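Squeeze bottle

A squeeze bottle is a flexible container that releases its contents through a narrow opening when pressed by hand. It is used for sauces, oils, icing, glue and paint. Most are molded from low-density polyethylene, which springs back after each squeeze and draws air in through the tip.

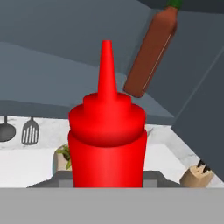
Written by Budari | Last updated in October | Household containers

The plain style has a cylindrical body and a screw cap with a conical nozzle. Many nozzles are sold closed and are cut to size by the user. A cut near the tip gives a fine line, and a lower cut suits thick sauces with seeds or pulp.

Sizes are usually given in ounces. Diners commonly set out 12- or 16-ounce bottles, and 24-ounce bottles are common behind the counter. The kitchen supplier Moltton lists its largest model at 1,000 milliliters.

Cleaning

Residue collects in the nozzle and in the threads of the cap. Both parts are washed separately with a narrow brush and left to dry before refilling. 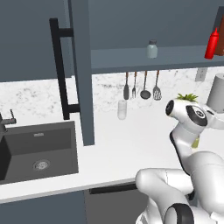
Admasu, commenting on this article, wrote that oil bottles need a second wash in hot soapy water, and that old ones stay sticky whatever is done to them.

See also: Condiment packet, Pastry bag, Wash bottle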